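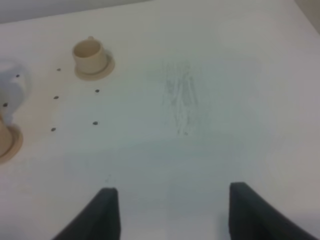 The Tea Table

Ciarán Cullinane had been at Veltstead for 188 days when his mother asked him, over the phone, whether the machine could do the dishes yet.

"It's working on tea," he said.

"Making it?"

"Clearing it."

She was quiet for a bit. She had cleaned rooms at a hotel in Studau for most of her life, and she had carried more cups than he could picture. "And how long does that take?" she said.

He told her it depended on the day.

The job that week was a simple one on paper. Two beige cups, each on its saucer. Pick up a cup, set it down where it was told, don't knock the other one. The customer was Farnomine, which ran cafeterias and wanted to know if an arm could bus tables by October. Ciarán had the log open on his laptop. Of 320 tries with the cups, the arm had finished 100 in a way he would put in front of a customer. The rest he had sorted into folders with names like "tipped" and "thinking."

Thinking was the biggest folder. The arm would come down over the table, open its fingers, and stop. He could hear the fans. Then it would back up and start over, and sometimes it did this until the timer ran out.

"It can't tell where the handle is," his boss, Türkmen, said from the other desk.

"It knows where the handle is. It doesn't know what to do about it."

"Same thing to Farnomine."

Türkmen went to lunch. Ciarán stayed and ran it again, with the speed turned down and his hand near the red button.
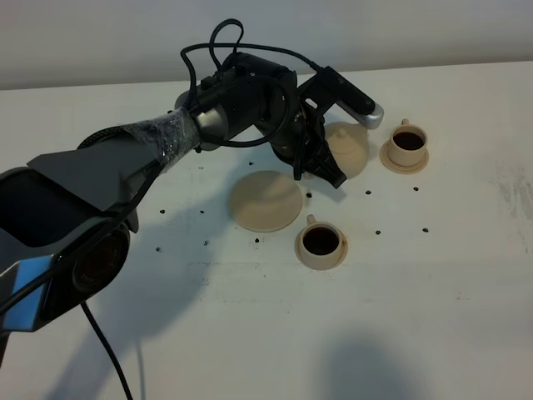 He watched the fingers and tried not to lean in. He had caught himself doing that lately, holding his breath as if the air in the room might make a difference. His mother used to stand like that in the kitchen doorway when he was six and carrying the good plates.

The arm waited. Then it moved down a little, and waited again.

He thought about what she would do with a table like this. She would have it cleared before she finished her sentence. Saucers under one hand, cups in the other, a cloth out of her apron. She had never once told him how she did it, and he doubted she could have. He had written 878 lines to explain a small part of it and most of them were about when to stop.

The timer ran out. The log asked him for a reason and he typed "thinking" and pressed enter.

Then he reset the cups himself. It took him four seconds. He set the timer, sat down, and called his mother back.

"When you pick up a cup," he said, "what do you look at first?"

"The next one," she said. "Why?"

He wrote that down on the back of a parts invoice — just the three words — and started the arm again.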